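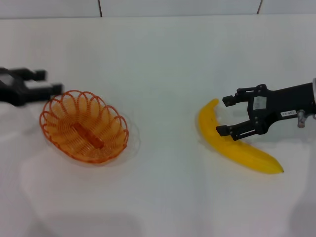

Page last changed: Sunday, 9:15 pm

Dye notebook, September, onion skin and madder

Right, so the wool finally behaved itself! I had four skeins of the Jerness two-ply (the undyed grey, not the cream, we're out of cream) and I scoured them Friday night and left them in the rinse bucket until morning. Bit of a felty patch on one skein where I got impatient with the tap. My fault.

Alum mordant at 15 per cent weight of fibre, same as Benedicta's notes from last time. She reckons I could go lower and save some money but I like knowing where I am.

Madder went in at 66 degrees and I tried very hard to keep it there. The hotplate has other ideas. It crept up to 80 while I was on the phone to Harms about the missing parcel (still missing, they're "looking into it"), and you can see it in the second skein, which has gone a browner, brickier colour than the first. I quite like it. Sena doesn't, she says it looks like a wet roof tile. 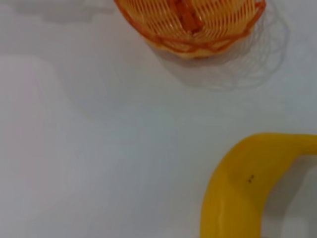 The onion skins were much less trouble. I used 102 grams of dry skins, strained them through the old pillowcase and chucked the wool in once the pot had cooled a bit. Lovely warm gold on the grey, duller than it'd be on cream, but it'll sit nicely next to the madder in a colourwork yoke.

Still to do: lightfast strips. I've wound little bits of each colour around card and taped them in the Daltitz Street window with half of each one covered. Please don't move them, whoever's watering the plants!

Also, the iron jar needs a new label. The old one has gone completely rusty and I very nearly tipped it in with the alum.

Benedicta wants to try an iron dip on the brick skein next. I'm keeping half of it back just in case.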